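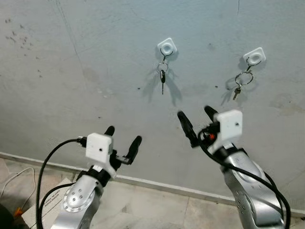

Progress report to Jeanine Verstraete, gripper comparison, second period

The Hidilum two-finger gripper is still ahead of the Kramer on paper, and I am still not convinced the paper means much. Most of this period went into the key task, which the original proposal listed as a warm-up and which has eaten more hours than anything else. Two small sets of keys hang from white hooks on a grey wall, one key to a ring, and the arms have to take them down. A thin ring on a curved hook leaves very little margin. The fingers have to come in from below, wide open, and close on something that swings if it's touched. A gripper that does well on blocks tells us next to nothing about this.

The numbers so far: 402 attempts logged across both grippers, of which 66 were thrown out for controller faults. I'd ask that the remaining figures not be quoted outside the project yet. Milan Martens ran most of the Hidilum attempts and Roos Prins most of the Kramer ones, so part of the gap between the two may be a gap between operators. They will swap for the next block. I should have insisted on that at the start.

Ginevico's claim that its controller removes the need for per-task tuning hasn't held up for us. We retuned closing force for the keys and again for flat objects on a tabletop. Each time it took Ludmila Charvát most of an afternoon. The vendor's answer was that our settings were unusual. I have asked which of them, in writing, and have had no reply.
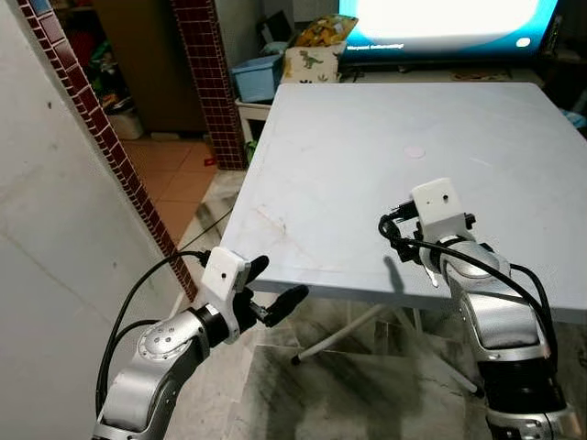 Tabletop work has been less trouble, though I'd be careful with that as well. Pointing a gripper straight down at a flat surface is the case every supplier demonstrates, and both models handle it well enough that the results don't separate them. I'd like to cut the tabletop set from 70 runs per gripper to 12 and put the time into hooks, handles and anything else that hangs.

Cabling remains a nuisance. The loops at the wrist need slack for the high reaches, and that same slack gets in the way on the low ones. Godelieve Van Rooij at Grestgate has offered a shorter harness. She thinks it will fix the problem. I think it will move it somewhere else, but it's cheap and we'll try it.

Spending is within budget. No decision on a purchase should be made before the operator swap is finished in May.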